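Donde los marcos se resisten: un curso entero con el club de robótica Sikiria

30 de agosto de 2021

Al taller de Sikiria se entra por la puerta de atrás, la que da al patio de las bicicletas, y conviene llegar merendado, que allí las tardes se alargan mucho más de lo que dice el horario. Yo fui pensando en quedarme una hora y me marché cuando ya habían apagado las luces del pasillo, con las manos llenas de apuntes y una caja de galletas que alguien se empeñó en que me llevara (estaban riquísimas, por cierto, de anís).

El club nació dentro del instituto como tantos otros, con un par de profesores entusiastas y un armario lleno de piezas heredadas. Durante años hicieron seguidores de línea, coches que esquivaban cajas de zapatos, una mano de cartón que saludaba en las jornadas de puertas abiertas. Hasta que en marzo llegó la convocatoria de la Copa Ostia, una competición escolar de manipulación doméstica, y el grupo de los mayores decidió apuntarse a la categoría más ingrata de todas: objetos de casa, de los que cualquiera tiene en una estantería.

«Creíamos que lo difícil sería el vaso», me cuenta Leire, que este curso ha cumplido diecisiete años y lleva tres en el club. «El vaso lo sacamos en dos tardes. Lo que nos ha quitado el sueño ha sido el portafotos».

Se ríe al decirlo, y se ríen los demás, pero con esa risa de quien ha pasado muchas horas peleándose con lo mismo. El reglamento de la Copa pide que el robot recoja un portafotos caído y lo deje en pie, apoyado en su pata. Parece poca cosa. Cualquiera de nosotros lo hace en casa mientras habla por teléfono. Pero a ver cómo se le explica a una pinza que el marco es fino, que por un lado resbala, que la pata se abre hacia un lado y no hacia el otro, que si se empuja demasiado se cierra y todo vuelve a caer.

El encargado de explicarlo, o al menos de conseguir que los chavales encuentren la manera, es Callum Penrose, profesor de tecnología, nacido en Hebden y afincado aquí desde hace tanto que ya discute en los bares con acento del barrio. Callum tiene una paciencia que he visto en muy poca gente. Deja que se equivoquen, apunta algo en su cuaderno, pregunta «¿y por qué crees que ha girado?» y se va a ordenar destornilladores mientras ellos discuten. Al cabo de un rato vuelve y pregunta lo mismo con otras palabras.

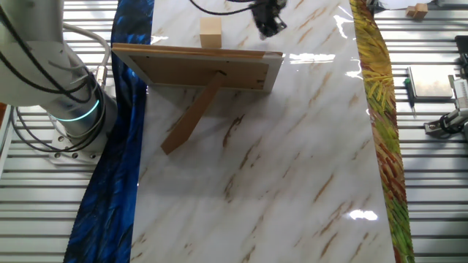
El portafotos, boca abajo y con la pata desplegada, sobre el tablero de efecto mármol en el taller de Sikiria.

El tablero tiene su historia. Al principio ensayaban sobre una cartulina gris, muy limpia y muy cómoda para la cámara, y el programa iba como la seda. Luego leyeron bien las bases y vieron que la mesa de la final podía ser de cualquier cosa: madera, hule, un mantel de flores. Así que empezaron a traer superficies de casa. El veteado del mármol y los reflejos de la lámpara les estropearon en una sola tarde casi todo lo que daban por resuelto, y Mateo, el pequeño del grupo, estuvo una semana entera sin querer hablar del asunto. Después vinieron las telas estampadas a los lados, que fueron idea suya. ¡Si había que sufrir, que fuera del todo!

El programa que usan se llama Skeveo y lo han escrito ellos, a trozos, con partes que funcionan muy bien y otras que, según Leire, «es mejor no abrir». Skeveo mira la mesa, calcula dónde cree que está el marco, busca la bisagra de la pata y propone un agarre. Los alumnos lo aceptan o lo corrigen, y cada intento se guarda con una nota escrita a mano en el ordenador. Me dejaron leer unas cuantas. Las hay muy técnicas, con sus ángulos y sus milímetros, y las hay que dicen solamente «casi» o «se ha enfadado». En el último recuento llevaban 1624 intentos guardados, y Callum quiere llegar a 2000 antes de la final para poder comparar con algo de fundamento unas superficies con otras.

Le pregunté si no se aburrían. Me miró como si le hubiera preguntado si se aburre la gente que pesca.

Lo que más me gustó, y eso que yo de motores entiendo lo justo, fue el reparto del trabajo. Tienen una norma: quien programa un día, al siguiente coloca los objetos, y quien coloca los objetos lleva también las notas. De este modo todos saben lo que cuesta dejar un marco exactamente donde estaba, y todos han leído alguna vez las quejas del compañero. Hubo protestas en su momento, claro. Irune, que es la que mejor se maneja con el código y lo sabe, estuvo a punto de dejar el club. Ahora es ella la que pasa más rato eligiendo posturas raras para el portafotos, girándolo un poquito, acercándole un cubo de madera, mirando de reojo a los demás para ver qué cara ponen.

El dinero, como en todas partes, va justo. La inscripción en la Copa fueron 500 euros, que reunieron vendiendo bizcochos en los recreos y arreglando lámparas y tostadoras de los vecinos. Lo de las tostadoras tuvo tanto éxito que todavía hay gente que llama a la puerta con una bajo el brazo. Callum las acepta todas, porque dice que desmontar una tostadora enseña más que un trimestre de diapositivas, y ya hay lista de espera.

Para el curso que viene se han apuntado unos 20 alumnos nuevos, bastantes más de los que caben cómodamente en el taller, y están pensando en hacer dos turnos. Los mayores se ocuparán de enseñar a los pequeños durante el primer trimestre. Leire ya tiene preparada la primera sesión, que consiste en sentarse delante de un portafotos tumbado, levantarlo con dos dedos, muy despacio, y escribir en un papel todo lo que ha hecho la mano. Lo probó conmigo. Llené una cara del folio y me dejé la mitad de las cosas, entre ellas que había sujetado la pata con el meñique sin darme cuenta.

A la final de la Copa Ostia irán los cuatro del equipo, con Callum al volante de la furgoneta y los bocadillos de la madre de Mateo, que los hace de tortilla y con mucho pan. Hasta entonces siguen quedando cada tarde. Cuando me iba, Irune acababa de proponer que probaran también con un espejo, y Mateo se había tapado la cara con las manos.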